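袖を縫う

ロボットの手を作ると言い出して、この一か月で一番上達したのは裁縫である。

共同工房イファンスの奥の作業台に、私たちの手「ヒルキネ」がある。命名はブランウェン・ベリス。由来を聞いたら「響きがいいから」とのことで、それ以上の説明は今も出てこない。機構はだいたい彼女の担当、配線と制御が私、布まわりも気がついたら私になっていた。

布というのは前腕から手首にかぶせるカバーのことだ。最初はむき出しで動かしていたのだが、手首をひねるたびに細い黒ケーブルがどこかに引っかかる。結束バンドを増やすと今度は曲がらない。ゆるめるとまた引っかかる。そこで濃紺の布を買ってきて筒に縫い、かぶせた。一作目は短すぎて、肘を曲げると子どもの頃のジャージみたいに手首が丸出しになった。二作目は長さは足りたが縫い代を外側に出してしまい、気づいたのは縫い終わってからだ。三作目にしてようやく、ひだがたっぷり寄って、ひねっても突っ張らないものになった。布代は600円。モーターの値段のことは家でも話題にしないようにしているので、ここにも書かない。

次は指先の話。指の骨は銀色の金属で、そのままだとプラスチックがつるつる逃げる。黒いゴムの指先をかぶせることにして、型を作って流して固めて外す、をやった。使いものになるまでに19個。残りは箱に入れて棚に置いてあり、工房の人が通るたびに一度は手に取って、黙って戻していく。表面は少しざらつかせたほうが具合がいい。型の内側に細かい紙やすりを当てただけなのだが、それを思いつくまでの遠回りについては、ブランウェンが私より詳しく語れると思う。

制御のほうはPasteroという自作のプログラムで動かしている。立派そうな名前だが、中身は指ごとの目標角度と力の上限を順番に送るだけの代物で、コメント欄の半分は過去の自分への苦情だ。先週ようやく、親指だけ閉じ始めを遅らせる設定を入れた。全部の指をいっぺんに閉じると、コップは親指に押されて横へ逃げる。人間の手でやってみると、自分の親指がいつ動いているのかさっぱりわからない。台所で15分コップを握ったり放したりして、家族に水は入れないのかと聞かれた。

コップは横向きでつかむことにしている。縦のほうが見栄えはするのに、コ・ジンソルに「倒れてるやつを拾えるほうが家では役に立つ」と言われ、反論が思いつかなかった。彼は隣の台で椅子を直しに来ているだけの人で、意見がいつも正しいので少し困る。

記録帳によると、つかむ試行は63回になった。成功率は書いていない。書く欄を作り忘れたからで、他意はない。

残っている宿題を自分用に。袖口のゴムがきついので入れ直す。床のケーブルをまとめる。親指の遅れをもう少し詰める。棚の箱に「捨てないで」と書く。
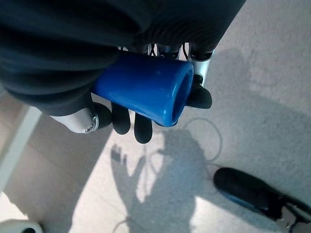
マスヴィル、3月

三作目の袖で、青いコップを横にしてつかんでいるヒルキネ。口は右向き、親指は縁の近く。黒いゴムの指先がちゃんとコップに当たっているのを見ると、棚の箱のことも少しは許せる気になる。コップの真ん中あたりの擦り傷は味ということにしておく。それより、床に落ちた手の影のほうがどうも本物の手らしく見えて、作った側としてはやや悔しい。ケーブルはご覧のとおり、まだまとめていない。

袖口のゴムは今夜やる。糸が足りるかどうかは、始めてみないとわからない。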